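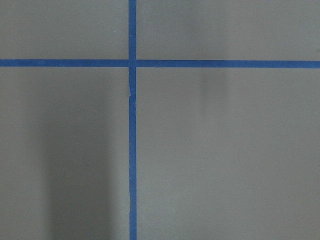
*Skonurness, February*

In my second year of teaching the robotics project at McKinnon, a student asked me if laying tape on a table is engineering. He wanted to know if he will get a grade for it. I said yes to both, and I still think this was the correct answer.

Our project is called Vinda. The task sounds small when I explain it to parents: the arm must pick up kitchen objects and put them down in the cell that the students have chosen. The students expect that the hard part is the program. They come with laptops already open and they are a little disappointed when I give them a roll of blue tape.

My opinion is that every course of this kind should begin with the tape, and should stay with it longer than is comfortable. A student who has made the grid with her own hands knows where two pieces meet with a small step, and where the tape has a crease. Later, when the numbers look strange, she goes back to the table and looks. A student who received a finished table goes back to the code and changes things that were fine.

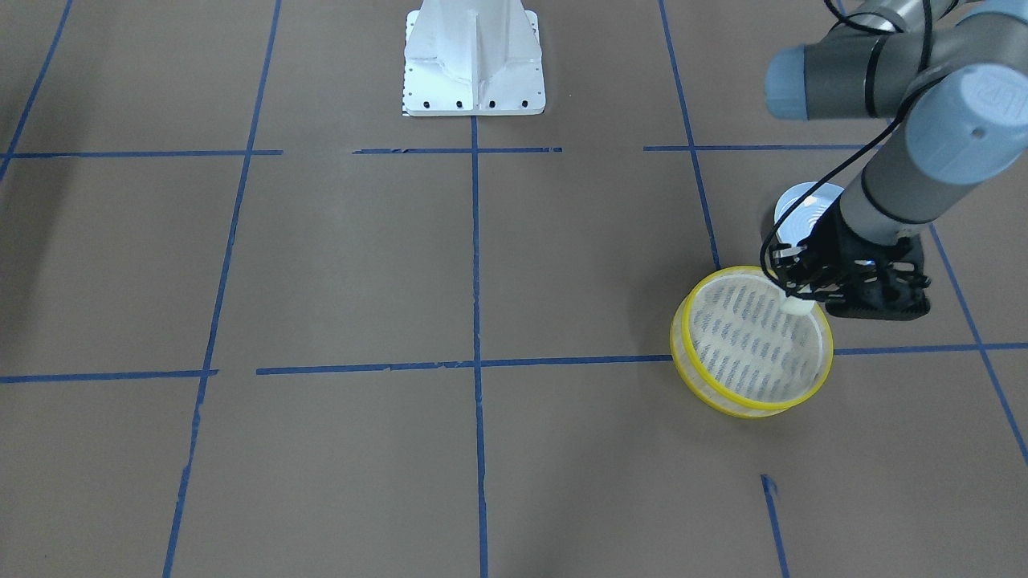 *The round container with the yellow rim, held in the gripper over the lower row of tape.*

I know the argument against me. The term is short, and at Fokiris, the school across the bay, they buy printed mats and start to program in the first hour. Their teams are good. They have beaten us 2 times, and I congratulated them sincerely. But I visited their lab, and I asked a student how far the mat was from the base of the robot. He had to look for a file.

Last term my group recorded 400 attempts. They kept 388 and removed 12, and for every removed one they had to write a sentence by hand. I think these sentences were the best writing of the whole year. One said only: "We moved the plate and did not write it down." I would be glad if some adult researchers wrote so clearly.

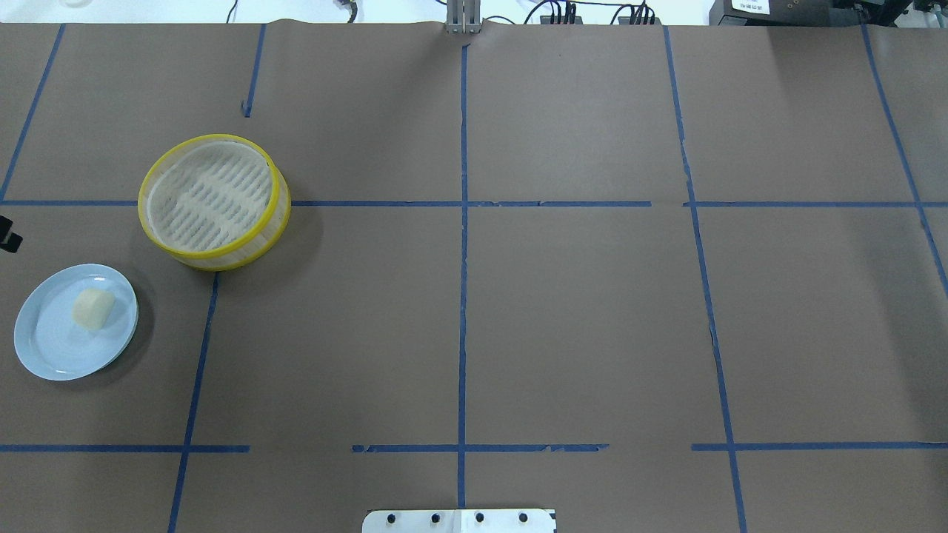
*Left side of the table: the round container, and a light blue plate with a small yellow block.*

Of course there is a limit. A class that does only tape will lose its students before spring, and they will be right to leave. I would give it the first quarter of the term — for a group of beginners, perhaps a little more. After this the grid should be left alone, even if it is ugly, and the programming should start.

I am asked also if I grade the straightness of the lines. I do not. I ask the student to show me the worst place in the grid, and I give the points for the answer.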